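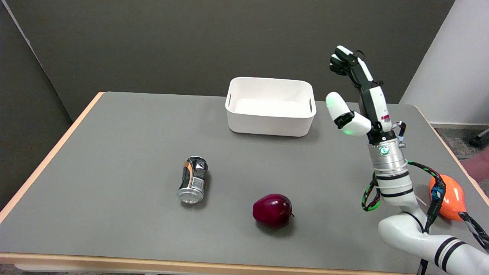 A white storage bin on a grey table.

Border towns to hold two days of talks on river crossing and market permits

KILTERPORT – Delegations from Kilterport and Wedenley will meet from Thursday for two days of talks on the shared river crossing, the joint office for cross-border affairs announced today. It will be the first meeting at this level after a break of 18 months.

The talks will be led by Hannelore Harms for Kilterport and Satish Achari for Wedenley. Each side sends eight delegates, so 16 persons will take part in the main session. The meeting opens at 9.30 in the morning and is closed to the public until the joint statement is read.

On the first day the delegations will discuss the opening hours of the crossing. At present it closes in the evening and on public holidays of both countries. Wedenley has proposed that it stays open 365 days a year for people on foot and for bicycles. Kilterport supports the idea but asks for a clear agreement on who pays for the night staff.

"We have exchanged many letters on this question, and the letters were always polite," said Ms Harms. "Now we need to sit together and to decide. People who live on one side and work on the other have waited long enough."

The second day is given to market permits. Some 300 traders hold a permit which is valid in both towns, and the present rules end in September. Mr Achari said his delegation would ask for a simpler form, in both languages, and for one fee in place of two.

"It is a small matter for a ministry – for a family with a market stall it is a big one," he said.

Lahcen Bennani will chair the sessions as a neutral person accepted by both sides. The question of fishing rights below the bridge is not on the agenda and will be treated at a later meeting in Wedenley.

The joint statement will be read at 4 p.m. on the second day. Journalists who wish to attend are asked to register with Adelmo Gentile at the press desk of the joint office in Kilterport.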